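Recipe files for the Plillar baking collection, kept as plain text so they can be printed, searched and scaled. Most came from Rónán Coughlan's card box. The rest were typed up by Colm Lenihan from the Ó Riain bakery notebooks.

## What's in the folder

- `breads/` — soda bread, seeded loaves, two rye doughs
- `scones/` — plain, cheese, treacle
- `cakes/` — tea brack, porter cake, carrot cake
- `notes/` — flour substitutions, oven conversions, pan sizes

Each recipe is one Markdown file. The ingredients come first, then the method, then any remarks from the original card.

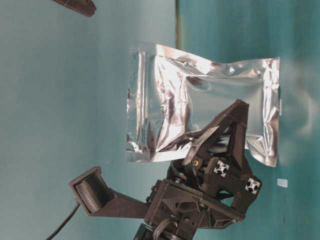
*Silver foil pouch on a teal surface.*

## Weights and measures

All dry ingredients are in grams. Cups appear only where the card had cups and we couldn't tell which size was meant. Those lines are marked `cup?` and should be treated with care, mainly in `cakes/`.

Spoons are level. Eggs are large. Butter is salted unless the file says otherwise — the Ó Riain notebooks never say, so we went with what tasted right.

Oven temperatures are for a conventional oven. For a fan oven, take off 20 degrees Celsius.

## File layout

```
title: Brown soda bread
source: Coughlan box
makes: 2 loaves
bake_minutes: 60
tested: yes
```

`tested: yes` means one of us has baked it from the file as written. `tested: no` means it was copied and checked for spelling only. 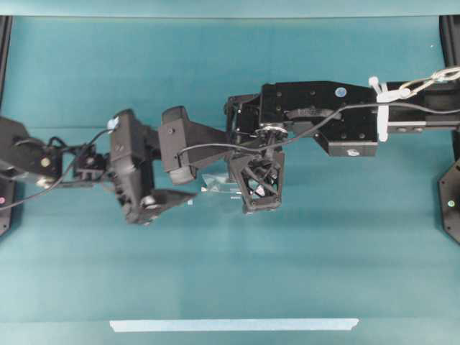 *Black robot arm over the teal tabletop, with a strip of pale blue tape.*

## Known problems

- The porter cake sinks in the middle if the tin is deeper than 7 cm. No fix yet.
- The treacle scones give a wet dough. Hold back roughly a quarter of the buttermilk and add it if needed.
- `breads/rorkadard-rye.md` has no salt listed. The card is stained at that line.
- The Dredell carrot cake exists in two versions that disagree on the oil. Both are kept. 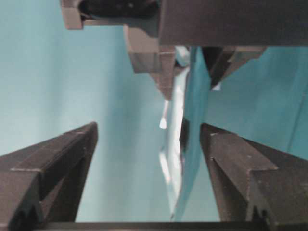

Last changed: 4 May 2021

## Adding a recipe

Copy `template.md`, fill in every field and leave the original wording in the remarks, mistakes included. Put your name in `source` if it's your own recipe. Send changes to Colm, who merges them when he has a free evening.

Please don't convert old files to ounces. The scaling script reads grams only and skips any line it can't parse.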